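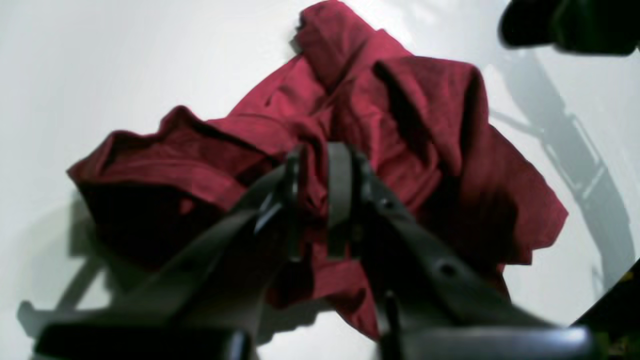 I fold laundry badly and have for most of my life. My mother folded everything into squares that stood up in the drawer. Mine go in flat and come out looking slept in. In August I decided to do something about it, mainly to stop ironing shirts twice.

The first thing I changed was where I fold. I used to do it on the bed, which is soft, so nothing ever lies flat and the sleeves slide under the rest. Now I use a hard white surface. Dark clothes show up well against it. With a red shirt in a heap you can at least see the outline and guess where the edges are, though finding the collar still takes me a minute.

The second thing was the order. Milagros Bermúdez, who I used to share an apartment with, told me to stop hunting for the sleeves. Her way is to pick up any corner, let the thing hang, and then take the lowest point with the other hand. Do that twice and you usually end up holding two hems or two shoulders. I was doubtful, but it works on T-shirts almost every time. It works less well on anything brushed or fuzzy - the cloth sticks to itself and the folds stay put until you give it a good shake.

Once it's flat I do the usual. Face down, sides in, sleeves back along the sides, bottom up to the middle, then over again. I smooth it with my forearm between steps. Jelle says that's overdoing it, but his shirts are on hangers so I don't count his opinion.

Dark red is its own problem. I wash reds separately in cold water and turn them inside out, and I still wouldn't put one in with a white towel. I lost 4 pillowcases to a red sweatshirt some years ago. They came out pink and I slept on them until they wore through.

A normal load takes me twenty minutes now, socks included. I do it in the evening with the radio on. Fitted sheets are still rolled into a ball and pushed to the back of the closet. Rochelle has offered to show me how she does hers, so I may try that next month - if it goes well I'll write it up.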